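## 4. Desgaste de la ranura en cajas de cartón reutilizadas como hucha

### 4.1. Material

Las cajas proceden del lote Studska descrito en la sección 2: cartón ondulado marrón de canal simple, sin impresión exterior, con solapas que se encuentran en el centro de la cara superior. Todas habían tenido un uso previo como embalaje. Se conservaron en el lote las unidades con rozaduras, pliegues leves o esquinas redondeadas, y se descartaron 107 por rotura de una arista vertical o por humedad visible en la base. Las restantes se cerraron y se almacenaron en horizontal, sin apilar más de cuatro alturas, en el local de Maltbridge.

La hucha de cartón se usa mucho y se documenta poco. El trabajo previo de Steyn sobre la serie Danau se ocupaba del cierre y dejaba la abertura como parámetro fijo, con una anchura nominal que no volvía a medirse después del corte. En nuestra revisión de aquel material, la abertura resultó ser el elemento menos uniforme del conjunto. De ahí que la presente sección trate exclusivamente de la cara superior y, dentro de ella, de la ranura y su entorno inmediato.

### 4.2. Corte de la ranura

La ranura se practicó con cuchilla recta, en dos pasadas, retirando la tira central de cartón. No se reforzó el borde con cinta ni con cola. El refuerzo mejora la duración pero oculta la capa ondulada, y el interés del ensayo estaba en observar cómo se abre esa capa.

Se registró la posición de cada ranura respecto de la dirección del canal. Cuando el corte es paralelo al canal, la hoja tiende a desviarse hacia el valle más próximo y el borde queda irregular desde el principio; cuando es perpendicular, el borde inicial es más limpio, pero las crestas expuestas se aplastan antes. Ambas orientaciones están presentes en la muestra. Una tercera situación, la del corte que cruza la junta de las solapas, se excluyó del análisis: la ranura pasa a depender de la tensión de la cinta y deja de ser comparable con las otras dos.

Además de la ranura se anotaron las perforaciones, hendiduras y puntos hundidos de la cara superior. El criterio de Hattori distingue entre perforación pasante y marca superficial según la luz que atraviesa el cartón desde el interior. Con la caja cerrada ese criterio no es aplicable, por lo que en las fichas tomadas sin abrir la caja solo figura «punto oscuro», sin atribución de profundidad.

### 4.3. Piezas y condiciones

Las piezas son discos de color dorado, de canto liso, adquiridos a Khumalo en un único pedido de 500 unidades. Se comprobó el diámetro de todas antes de comenzar y se retiraron las que presentaban rebaba. La diferencia de masa entre piezas no se consideró relevante: la inserción se produce por gravedad una vez que el disco ha superado el espesor del cartón, y el esfuerzo sobre el borde depende casi por completo del ángulo de entrada.

El número total de inserciones registradas fue de 3444. Una inserción se dio por válida cuando la pieza quedó enteramente por debajo del plano superior. Las piezas atravesadas en la ranura se retiraron y se anotaron aparte, indicando el extremo de la abertura en que se habían detenido. No se corrigió la forma del borde entre inserciones, ni siquiera cuando una fibra levantada invadía el hueco.

La iluminación fue difusa y constante. Este punto merece una aclaración, dado que la lectura del borde depende del contraste entre la cara exterior del cartón y el interior oscuro de la caja. Con luz rasante, un reborde levantado proyecta sombra y la ranura parece más ancha de lo que es; con luz difusa el error se reduce, aunque no desaparece en las caras muy moteadas. Las medidas de anchura se tomaron siempre con galga y nunca sobre fotografía.

### 4.4. Clasificación del borde

Se emplearon tres clases. La clase A corresponde a un borde continuo, sin fibras sueltas. La clase B admite irregularidades en uno de los dos lados largos, siempre que el hueco siga siendo reconocible como rectángulo estrecho. La clase C reúne los casos en que la abertura ha perdido esa forma y se lee como desgarro: lados no paralelos, extremos abiertos o pérdida de la capa exterior. La asignación la hicieron por separado Annatjie Steyn y Chiyo Hattori, y las discrepancias se resolvieron repitiendo la lectura sobre la caja física —no sobre la ficha—.

La frontera entre B y C es la más discutible. Un lado muy mellado puede dar paso a las piezas sin dificultad, mientras que un borde casi limpio con un extremo cerrado por fibras las detiene. La clase describe aspecto y no rendimiento; ambas variables se tratan por separado en la sección 5.
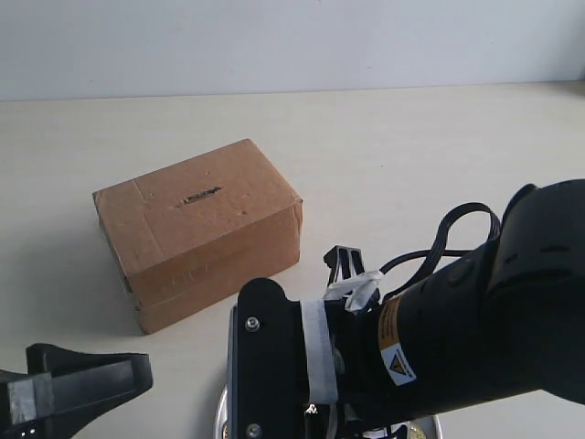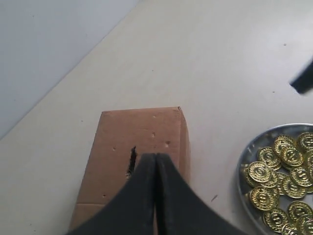
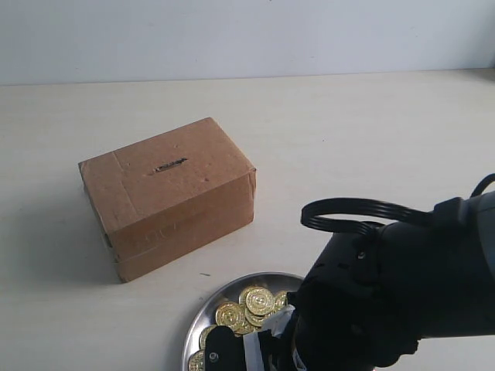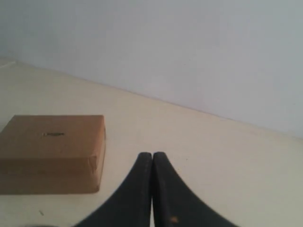

**Figura 4.** De arriba abajo: (a) caja cerrada, con marcas de roce y una pequeña marca oscura rectangular en la cara superior; (b) cara superior con hendidura irregular de bordes desgarrados y cinco puntos oscuros; (c) caja cerrada con ranura estrecha en la cara superior, junto a una bandeja metálica redonda con monedas doradas; (d) superficie clara y pared lisa.

### 4.5. Resultados

De las inserciones registradas, 1257 se realizaron sobre ranuras que al inicio de la serie eran de clase A. En ese grupo el deterioro comenzó casi siempre por los extremos y avanzó hacia el centro, con independencia de la orientación del canal. El patrón es coherente con una entrada ligeramente girada del disco: la pieza apoya primero en una esquina del corte, comprime la capa exterior y arrastra fibras hacia dentro.

En las ranuras de clase B el avance fue menos regular. El lado ya irregular cambió poco, y fue el lado opuesto, inicialmente limpio, el que perdió continuidad. Interpretamos que las fibras sueltas desplazan la pieza y concentran el roce enfrente, aunque con los datos disponibles no puede descartarse un efecto de la mano que efectuó el corte.

Las ranuras de clase C no mostraron una evolución clasificable. Algunas se ensancharon; otras se cerraron en parte por acumulación de fibra y obligaron a suspender la serie.

La cinta de embalaje tuvo un papel menor del esperado. Donde una tira pasaba cerca de la abertura, la cara exterior se mantuvo plana, pero el borde se degradó al mismo ritmo que en las cajas sin cinta próxima. Solo cuando el adhesivo alcanzaba el propio corte se observó un retraso en la aparición de fibras, y esos casos son demasiado escasos para darles tratamiento propio. Los pliegues de la cara superior, en cambio, sí influyeron: una línea de doblez próxima a la ranura permite que el panel ceda bajo la pieza, con lo que el ángulo de entrada varía de una inserción a la siguiente. La medición de esa flexión se aborda en la sección 5.2.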